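Chapter 6

Power Budgets in Wearable and Hand-held Devices

Aims of this chapter

After working through this chapter the reader should be able to draw up a power budget for a small battery device, separate standing loads from burst loads, and estimate running time between charges. Familiarity with Ohm's law and with the cell types described in Chapter 4 is assumed.

6.1 Why a budget is needed

A battery stores a fixed amount of charge. Every part of a device draws on it: the display, the radio, the processor, the sensors and the charging circuit itself. In a laptop the designer can often fit a larger battery. In a wristband, an earpiece or a clip-on tracker the case sets the size of the cell, and the cell is usually chosen before the software has been written. The remaining work consists of deciding how the available charge is to be shared.

The document in which this is recorded is called the power budget. It lists each load, the current it draws in each state, and the share of time it spends in that state. Multiplying current by time share gives the average current for the load. The sum of these averages, divided into the usable capacity of the cell, gives the running time.

Capacity is stated in milliampere-hours (mAh). A cell marked 400 mAh will supply 400 mA for one hour under ideal conditions, or 4 mA for a hundred hours. Real cells fall short of the marked figure at high current and at low temperature. The correction is treated in section 6.4.

6.2 Standing loads and burst loads

A standing load draws current all the time the device is switched on. The real-time clock, the voltage regulator and the leakage of the main processor in its sleep state are standing loads. They are small, commonly a few millionths of an ampere each, but they never stop.

A burst load draws a large current for a short time. Sending a message over the radio is the usual case. Others are the vibration motor, the backlight and the flash memory during a write.

Consider the Vindby band, used as the worked device throughout this chapter. Its radio draws 17 mA when sending and is active for 3 seconds in every 1000. The average current due to the radio is therefore 17 × 3 ÷ 1000, or 0.051 mA. A sensor that draws only 0.1 mA but is never switched off costs almost twice as much charge. Students often look for savings in the part with the highest peak current, and the calculation shows why this can mislead.
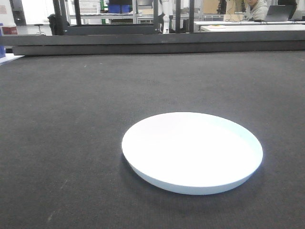

Figure 6.1 A round white plate on a black tabletop.

The time share of a load is called its duty cycle. It is written as a fraction or as a percentage and must be measured over a period long enough to include all normal behaviour. A device that sends data every few minutes, but also carries out a full synchronisation each Friday, needs a measuring period of at least one week.

6.3 Sources of error

Three errors appear regularly in first attempts at a budget.

The first is the use of typical figures from a data sheet where the maximum should be used. Typical figures apply at room temperature and at one stated supply voltage.

The second is the omission of wake-up time. A processor leaving its deep sleep state must restart its clock before it can do any work, and it draws current while it waits. In the first version of the Hilleo earpiece, wake-up took longer than the task that followed it, and the measured running time was well below the calculated one.

The third is regulator loss. A linear regulator passes the full load current and turns the excess voltage into heat. A switching regulator does better at high current but may do worse in sleep. The Tasport tracker and the Peng remote control, compared in section 6.5, use different regulators for this reason.

Key terms

Burst load; duty cycle; milliampere-hour; power budget; sleep state; standing load; wake-up time.

6.4 Usable capacity

The marked capacity of a cell is measured at a low, steady current, down to a stated cut-off voltage. A device may stop working before that voltage is reached, and the charge left in the cell is then of no use to it. Usable capacity is the charge delivered between full charge and the lowest voltage at which every part of the device still meets its specification.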